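Kakex two-arm folding kit: open day at Andton, reviewed

The Kakex costs $1,759 for a pair of arms, before the bench. At that price I wanted to see laundry folded, so I drove to the Andton open day in December.

The talk ran 42 minutes. The folding took up much less of it. I'd brought my own stopwatch, and one hand towel took 31 seconds from pickup to finished. My kids are faster, and they complain the whole time.

Staff were friendly but vague. Would it do a fitted sheet? "Being looked at." The Savmont brochure says "any household textile", which is a big promise from people who only showed us small cloths.

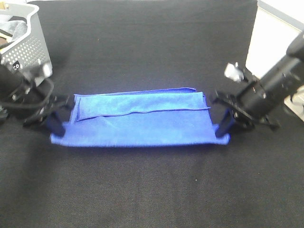
Bognár

The grip is the good part. With both short ends of the blue towel held down, the top half lies folded back over the rest, and there's still a wrinkle near one corner. I'd redo that at home.

Worth a visit if you're curious. I wouldn't order one yet. 2 stars out of 5, and parking was a pain.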